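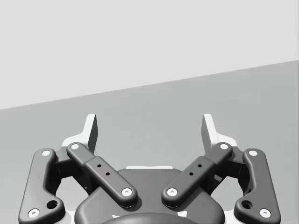 Forklift Training Moves Closer to the Loading Dock

For most of its history, the Devness freight terminal sent new forklift operators to a classroom across town. They watched a series of films, took a written test and returned to work with a card in their wallets. Supervisors then spent weeks teaching them how the terminal's own aisles, ramps and trailers were laid out.

That arrangement ended in May, when the terminal opened a training bay beside its north dock. The program is delivered by Ostuvix, a provider of operator courses for warehouses and building sites, and runs for 6 weeks alongside paid shifts. In its first year it is expected to enroll 352 employees, of whom 272 will be seeking certification for the first time. The others are experienced operators due for evaluation.

Formal instruction still comes first. Trainees study load centers, capacity plates and the way a raised mast changes a truck's balance. They then move to the bay, where they learn to inspect a truck before a shift, approach a pallet squarely and travel with the forks low. The standard practice load weighs 2,000 pounds, and trainees handle it only after completing the same course with empty pallets.

Evaluation is the part that has changed most. Under the former system, a single drive around a marked lane was enough. Evaluators now observe each trainee on the type of truck the person will operate, in the area where the work will be done. A trainee assigned to the cold store is evaluated in the cold store — including the narrow turn at its entrance, long a source of damaged racking.

Arnaud, a furniture distributor that leases space at the terminal, has placed its own staff in the program. Fodance, which supplies temporary labor to both companies, has agreed to send workers only after their site evaluation is complete. Previous certificates are reviewed at enrollment, and they may shorten the classroom portion but do not replace the practical one.

The terminal will review the course content each spring. A separate module on order pickers is in preparation, with enrollment to open once the second bay has been fitted with guardrails.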